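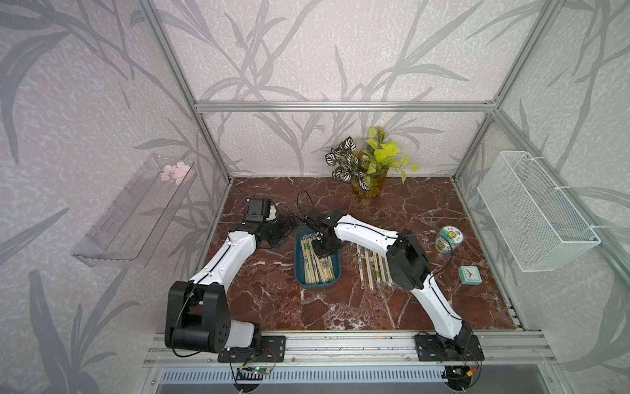
Tray in the middle, the overflow to the right of it.

Best way to store a silly number of wrapped disposable chopsticks?

Asked in Kitchen and Pantry, Dondale Community Help

We run a noodle night at the hall every July and I have inherited the chopsticks. All of them. They're the ordinary wooden ones in paper wrappers, a few with a bit of green printing on them, and they've spent the past year in a drawer that now opens only if you speak to it kindly.

I've started putting them in a teal plastic tray with rounded corners. They go in lengthwise and it looks very respectable until you get to a certain height, and then the whole pile begins to slump. The rest are on the tabletop beside the tray, more or less parallel, which is as close to a system as I've got.

What I'd like to know:

Is a flat tray the right thing at all, or should they be standing up in something? Do the paper wrappers need to be kept in a sealed container? And is there any point sorting the ones with green printing from the others? My sister-in-law thinks there is. She also irons tea towels.

We feed 44 people on the night, so whatever it is has to be something guests can grab from without an avalanche. The table's a dark red marble pattern with a fake plant at the back of it, and I'd prefer to keep the plant, which is the only thing in the place that has never needed anything from me.

3 replies

Reply 1 (marked helpful by 8 people)

Keep the tray, but use it for serving and not for storage. Those are two jobs and you're asking one bit of plastic to do both.

For storage, bundle them in lots you can close your hand around and put a rubber band on each bundle. Loose bands, mind. Tight ones crease the paper and then every packet looks as if it has been sat on. The bundles go in a lidded tub, all facing the same way, somewhere dry. Under the sink is out. So is the shelf over the kettle, where I kept mine for a whole winter until the wrappers went wavy and the ends started coming unstuck. They don't need to be airtight, they just need to be away from steam and whatever lives behind your fridge.

On the night, fill the tray to just under the rim and stop. I know there's a temptation to put the lot out so you don't have to go back. Go back. Two top-ups will do you for that crowd. Lay them lengthwise as you've been doing, with a short end of the tray towards the queue, so people pull one straight out. If the tray sits side-on they fish around in the middle and you get your avalanche.

I wouldn't sort by wrapper. If a packet is torn or open at the end, take it out and use it for staking seedlings or stirring paint. That's the only sorting that matters.

Wipe the table before you lay any more straight on it, too. Paper picks up soy sauce from surfaces you'd swear were clean, and a dark pattern like that hides it beautifully.

Reply 2

stand them up in a jar. done

(edit: a heavy jar. we had a light one)

Reply 3 (marked helpful by 2 people)

I'll disagree with the jar. Upright is fine for a dozen at home, but at a hall do everyone takes hold of the top of a wrapper and half of them pull the paper off and leave the sticks behind. Then you've got naked chopsticks in a jar and no idea who's touched them.

We use a Betix cutlery box, the long one with the dividers. I paid 29 dollars for it, which I thought was cheeky for a box, but the lid still clips. Take a packet along with you before you buy anything, as ours wouldn't go in the first one I brought home and I had to do the drive twice. The shop at the Guimarães end of the arcade used to stock them. It may be a phone repair place by now, most things are.

I'd sort the green ones, for what it's worth. There's no practical reason. I had a bag of mixed ones and it bothered me every time I opened the cupboard, so one wet afternoon I went through the lot and I've slept well since. Your sister-in-law and I would probably get along.

Comment from the asker

Bundled, banded and tubbed. Green ones are in their own bundles at the bottom, and I'm not telling her. Does anyone know if the rubber bands perish if they're left till next year, or should I be using string?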